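Flosuditz, 12/02/2023

# Kedavent opens a family mediation service for separating parents

Parents who separate can now agree on the care of their children without going first to court. 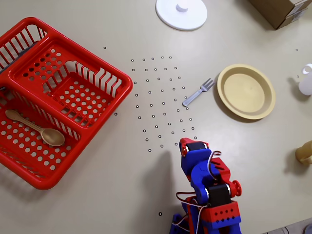
## What is offered

Kedavent, the family advice centre in Flosuditz, is starting a mediation service for mothers and fathers who live apart or plan to do so. The parents meet with two trained mediators, one with a background in law and the other in social work. Together they write a parenting plan: where the children sleep on school nights, how the holidays are shared, who speaks with the school and the doctor, and how a change of plan is announced.

The first meeting is free of charge. Later meetings are paid according to income, and parents with a low income pay nothing. Grandparents may also ask for a meeting when they have lost contact with a grandchild.

## Why now

Last year the centre received 1,545 requests for advice, and almost 3,000 telephone calls. A large part came from parents who had already a court date but had never sat at one table to speak about the daily life of the child. Many of them waited 18 weeks or longer for a decision.

"A judge can divide the days of the week, but the parents must live with these days," says the centre. "We want to give them a quiet place to talk before the positions become hard."

The mediators do not give legal advice to one side. Where there is violence in the family, mediation is not offered - in these cases the centre helps to find a lawyer and a safe place to stay.

## How to take part

Meetings are held at the Bultano building, on the ground floor, in the afternoon and the early evening. The service is supported by the Najafi Foundation until the end of April next year. Parents can register at the reception desk of Kedavent or by telephone. It is enough that one parent makes the first contact - the centre then writes to the other.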